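Notes on cleaning the grey daybed, July

The daybed in the back room is a Flenden, bought second-hand from Omar Awwad for 300. The cover doesn't come off. It is stitched to the base on all four sides, so everything below applies to fixed upholstery. If yours has a zip, take it off and follow the care label.

Method used so far:

1. Vacuum with the narrow nozzle, along the weave and then across it.
2. Mix 40 ml of plain upholstery shampoo into a bucket of lukewarm water. I use the Brirmont one. Omar used washing-up liquid, which foams too much and leaves a residue.
3. Apply the foam only, with a soft brush. Keep the water itself off the fabric.
4. Wipe with a white cotton cloth. Coloured cloths can transfer dye.
5. Leave the window open and keep off it until the next day.

I do the whole top in one go. Spot cleaning on this fabric leaves a ring, and the ring is harder to remove than the original mark. I have one from a coffee spill in my first month with it, on the underside of the bolster now.

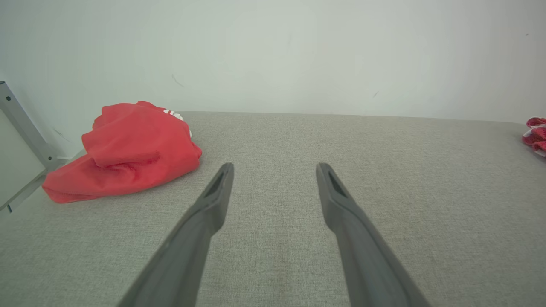
Drying takes longer than the bottle suggests. Mine needed 13 hours with the window open and the door shut, and the front dried last. I judge the result by eye in daylight, looking at the front and the back separately. The fabric is lighter towards the wall and more mottled at the front, with faint streaks, so the front gets a second pass with less foam. Clothes come off the top before any of this starts, and that includes the red heap on the left. Red cotton in particular should not sit on a damp pale cover.

On brushes: the stiff one sold with the shampoo raised a fuzz on my test patch at the back corner. A horsehair shoe brush, never used on shoes, gave no fuzz after the same number of strokes. Tala Aoun recommends a microfibre mitt. I tried it and found it held too much liquid.

On steam: Finn Tiedemann offered me his steam cleaner. I declined. The filling is foam, glued in layers, and I don't know what the glue tolerates.

The legs and frame get a damp cloth and nothing else. Check the bolts at the same time. Two of mine had worked loose and needed a 13 mm spanner.

Next job is the bolster, which has the same cover and the coffee ring. I will try the method on the full underside and add the drying time to this page.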